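The Persimmon Ration

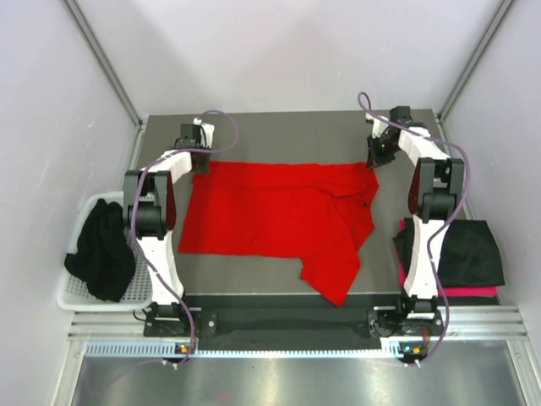 Two arms, one red garment.

The Rudby study required each subject to eat one persimmon at 7 a.m. and record the result. Hatsue Iwasaki was subject 25 of 40. She wrote "no change" on Monday and again the next morning.

The fruit came from Leblanc in crates of 200. Each weighed close to the same. Adeel Kakakhel, who ran the kitchen, cut off the leaf end, removed any seeds and served the flesh in a steel cup. Skins went into a separate bin and were weighed at noon.

"Is it the fiber you're measuring?" she asked.

"Fiber, vitamin A, tannin. Tannin mostly. Unripe ones bind in the stomach."

"And these are ripe?"

"They are soft. Soft is the standard we were given."

On the fifth day her cup was firm. She pressed it with the spoon and the spoon stopped. She ate a quarter of it. Her tongue went dry and thick, and she wrote that down, with the time.

Kakakhel read the entry twice. He took the cup to the scale, then to the sink, and opened the next crate. He pressed every fruit in it with his thumb, row by row, and set the hard ones on the windowsill beside an apple.

"Three days," he said.

She crossed out nothing, signed the sheet and asked for toast.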